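Home News Projects People Seminars Archive Contact

16/04/2023
By Seidu Dramani

Tube transfer without the arm: first results from Addo

The Addo project has finished its first round of experiments on learning bimanual tube handling from hand-held grippers. The question was narrow. Can a policy trained only on demonstrations made by people, with no robot arm in the loop, move capped tubes between two racks of different make? The short report below covers the recording setup, the model and the numbers we have so far.

Each demonstrator works with one gripper per hand. The fingers are the same parts that are fitted to the robot arms at test time, so contact geometry carries over without correction. Every gripper carries a marker plate, and its pose is recovered from the dots on the plate. Finger opening is logged separately. Both streams are aligned to the video before training, and any recording in which a plate is lost for more than a brief interval is dropped. 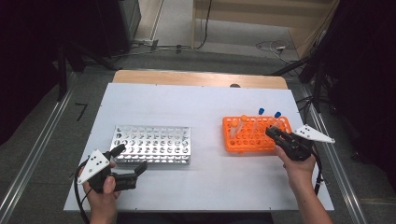
Both grippers at the racks, with the tubes in the orange rack and the metal rack empty.

The task set contains 2,000 accepted demonstrations. Of these, 600 use both hands in overlapping motion and the rest use them in sequence. Rack positions on the board were changed between blocks, as were the starting holes. Cap color was varied too, but it is not given to the policy as a label. Demonstrators were told which rack to fill and were otherwise left to choose the order of the tubes and the hand used for each.

That freedom caused trouble early on. A model trained to predict a single next action averaged over the different strategies and often stopped between two tubes. Archana Vashisht replaced it with a diffusion policy that predicts a short sequence of gripper poses and openings, expressed relative to the current pose of each gripper. The stopping behavior went away in the first training run. The relative form also means that the position of the board on the table does not have to be calibrated before a trial.

The metal rack remains the harder of the two. Reflections on its top surface change with viewpoint, and hole edges that are plain in one view can wash out in the next. We tried masking the bright regions, which lowered performance, and then random exposure changes during training, which raised it. The second is now the default.

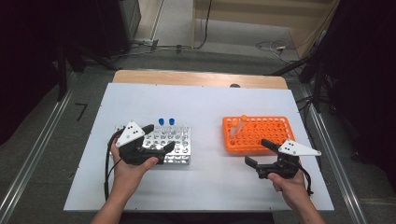 Two blue-capped tubes in the back row of the metal rack; a tube with an orange cap lies slanted across the orange rack.

Slanted tubes get their own category in the labels. A tube resting at an angle cannot be lifted straight up by the cap without dragging the body against the holes, so the approach has to follow the tube axis. In the first data set this state was rare, and the policy treated such tubes as upright. We added a block of demonstrations that begin from slanted starts and weighted them more heavily in sampling. No change was made to the network.

On the arms, the current policy completes 85 percent of single transfers. A transfer counts as complete only if the tube ends upright in the target rack and no other tube has been moved from its hole. Of the failures, 30 percent are missed grasps. Most of the others occur at insertion, where the lower end of the tube catches on the rim of a hole and the policy continues to push down. There is no force signal in the recordings, and the model has no direct way to tell contact with the rim from contact with the bottom of the rack.

Input views were compared as well. The head view alone gives usable coarse motion but poor insertion. The gripper views alone give good insertion once the target is near, and the policy wanders when neither rack is visible. All reported figures use both.
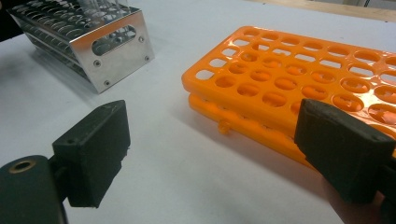

Will the policy work with a rack it has not been trained on?
Only in part: grasping carries over fairly well, but insertion drops sharply when hole spacing differs from the racks in the training set. A wider set of racks is planned for the next round.

The next round starts in October and adds a force sensor at the base of each finger. Vashisht is also preparing a version of the labels that marks the moment of first contact during insertion. Groups wanting the present data for comparison work should write to the project address and state which views they need.

Recent items
Flonetti: cable routing with two arms, second report
Torex finger pads, wear test
Judetti reading group, new schedule
Notes on time alignment for multi-view recordings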